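Über uns

Treleck - Regelwerke und Prüfpraxis für zweiarmige Manipulation

Treleck erstellt Arbeitsanweisungen, Prüfpläne und Abnahmekriterien für Roboterarbeitsplätze, an denen Alltagsgegenstände gegriffen, umgesetzt und sortiert werden. Auftraggeber sind Integratoren, Hochschullabore und Betreiber von Aufzeichnungsplätzen. Wir bauen keine Roboter und vertreiben keine Greifer. Unser Arbeitsergebnis ist ein Dokument, nach dem ein Platz eingerichtet, betrieben und freigegeben werden kann, sowie der Nachweis, dass danach gearbeitet wurde.

Herkunft

Hervorgegangen ist Treleck aus dem Prüfbereich des Ingenieurbüros Olszewski, das Schutzeinrichtungen an Handhabungszellen beurteilte. Mit den ersten Aufträgen zur Fernsteuerung verschob sich der Bedarf. Die vorhandenen Betriebsanleitungen beschrieben den Arm, teilweise auch den Greifer, aber nicht den Tisch, die Objekte und die Reihenfolge der Handgriffe des Bedieners. Aus den internen Checklisten dieser Zeit entstand die Hausregel Drova, die bis heute Grundlage aller Projekte ist.

Hausregel Drova

Drova liegt in Ausgabe 7 vor und gliedert sich in 8 Abschnitte: Geltungsbereich, Arbeitsfläche, Objektsatz, Endeffektoren, Leitungsführung, Bedienerplatz, Protokoll, Freigabe. Die Regel ersetzt keine Norm und keine Risikobeurteilung nach Maschinenrecht. Sie setzt beides voraus und regelt, was darunter liegt. Muss-Anforderungen sind nummeriert und einzeln prüfbar formuliert; Empfehlungen stehen getrennt im Anhang und gehen nicht in die Bewertung ein.

Arbeitsfläche und Objektsatz

Die Arbeitsfläche ist einfarbig und matt auszuführen. Unter flach aufliegenden Textilien muss der Belag nachgeben können, damit die Greiferspitze beim Andrücken nicht auf eine harte Platte trifft. Ein Sichtschutz hinter dem Tisch ist zulässig, sofern er außerhalb des Schwenkbereichs beider Arme steht.

Der Objektsatz enthält steife, nachgiebige und flächige Teile. Lage und Ausrichtung werden vor jedem Durchgang nach Lageplan hergestellt. Liegende Behälter sind ausdrücklich vorgesehen, ebenso gestapelte Objekte. Verpackungen mit Aufdruck werden nicht überklebt. Beschädigte Teile sind zu ersetzen und der Austausch ist im Protokoll zu vermerken.

Gemischte Endeffektoren

Viele Regelwerke gehen stillschweigend davon aus, dass beide Arme gleich bestückt sind. Drova behandelt die ungleiche Bestückung als eigenen Fall. Für jede Seite werden Greifkraftgrenze, Ruhestellung und Verhalten bei Signalverlust getrennt festgelegt. Solange eine Seite Kontakt mit einem Objekt hat, verbleibt die andere in definierter Bereitschaftshaltung über der Fläche, es sei denn, die Aufgabe verlangt beidhändiges Arbeiten.

Am Tisch mit blaugrünem Filzbelag drückt der silbergraue Greifer des linken Arms auf ein pinkfarben gemustertes Tuch. Die rechte Seite trägt eine Roboterhand mit schwarzen Gliederfingern, die geöffnet über dem Filz steht; weiter hinten liegen unter anderem ein Pappbecher und eine Dose mit aufgelegtem Schwamm.

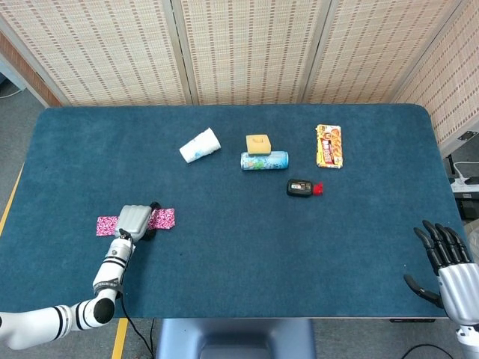

Leitungsführung und Umfeld

Leitungen am Arm werden im gesamten Bewegungsbereich auf Zug und auf Kontakt mit der Tischkante geprüft. Frei hängende Schlaufen sind zu bewerten und im Prüfblatt mit Lage und Länge einzutragen. Steckdosenleisten gehören nicht auf die Arbeitsfläche. Bodenleitungen im Zugangsbereich des Bedieners sind abzudecken oder zu verlegen - Ausnahmen bedürfen der schriftlichen Freigabe.

Ablauf einer Prüfung

Eine Erstprüfung dauert 2 Arbeitstage. Am ersten Tag werden Aufbau, Unterlagen und Abschaltverhalten aufgenommen, am zweiten folgt der Probebetrieb mit dem vereinbarten Objektsatz. Die Auswertung erfolgt im Protokollsystem Rundier, das Durchgang, Lageplan, Bediener und Abweichung einander zuordnet. Bislang sind dort 2.000 Durchgänge nach einheitlichem Schema abgelegt. Abweichungen werden als Mangel, Hinweis oder Beobachtung eingestuft. Mängel verhindern die Freigabe, Hinweise erhalten eine Frist.

Unabhängigkeit

Treleck nimmt keine Provisionen von Herstellern an. Wer einen Platz mit uns eingerichtet hat, wird bei der Freigabe von einer anderen Prüfgruppe beurteilt. Prüfberichte gehen ausschließlich an den Auftraggeber; eine Weitergabe in Auszügen ist nicht gestattet.

Mitarbeit an der Regel

Änderungsanträge zu Drova können von allen Anwendern gestellt werden. Erforderlich sind die Nummer der betroffenen Anforderung, ein Formulierungsvorschlag und mindestens ein Protokollauszug. Die nächste Sammelberatung ist für April vorgesehen. Anträge, die danach eingehen, werden der folgenden Ausgabe zugeordnet.

Stand: 2026-03-25

8 Mal geteilt
2 Kommentare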